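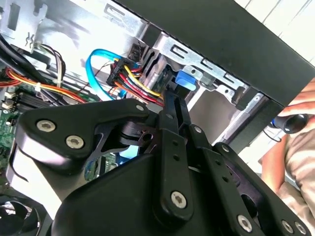 The second reporting period of the Dillivby desktop refurbishment programme was taken up mainly with internal inspection and cable work on the donated tower machines. Units are opened at the bench, the drive area is checked, and the leads are dealt with before any part is removed. Many of the cases have a silver metal drive cage with a blue plastic release tab, and the data and power leads run close together beside it: a light blue SATA cable next to a bundle of red, yellow, orange and black wires. Access to this area governs the time spent on each machine, and most of the changes to working practice reported below concern it.

Intake

57 desktop units were received from the Piltbridge depot between April and July. All were logged on arrival and given a shelf position. The delivery notes did not always match the machines, mostly in the memory column, and the notes are now treated as a guide only. The record made at the bench is the one used for this report.

Bench procedure

The order of work was revised in May. Previously the drive was released first and the leads were pulled afterwards. On the tighter cases this put strain on the data connector, and 2 drives had to be set aside with cracked sockets. Leads are now disconnected first, data before power, and laid over the side of the case. The release tab is pressed only when the cage is clear. No further sockets have been damaged under the revised order.

Factory cable ties are left in place where the run is sound. Ties are cut only if the power lead has to be moved to a different bay, and a new tie is fitted before the side panel goes back on.

Dust removal is carried out with the drive out and the fans held still. Sheet-metal edges around the slots in the case wall have caused minor cuts to hands, and thin gloves are now kept at each bench.

Data wiping

All drives removed are wiped on the separate station and the result is attached to the unit record. Drives that fail the wipe are destroyed and listed by serial number in Annex B. A unit does not leave the bench area until its record shows either a completed wipe or a destruction entry.

Spending

The equipment line for the period was set at 2,000 and has been spent in full. Purchases were replacement SATA leads, solid-state drives, ties, gloves and a second wiping station. The leads were bought from Zallell after the previous supplier's stock proved too stiff to fold under the drive cage. No transfer between budget lines is requested.

Outstanding matters

The storage room on Pawłowska has no shelving on the north wall, so finished units are stacked on pallets. Shelving is on order. The annex on power supply testing is incomplete and will be sent separately.

Work planned for the next period is the remaining drive replacements, the power supply tests and the first transfer of finished units to Piltbridge.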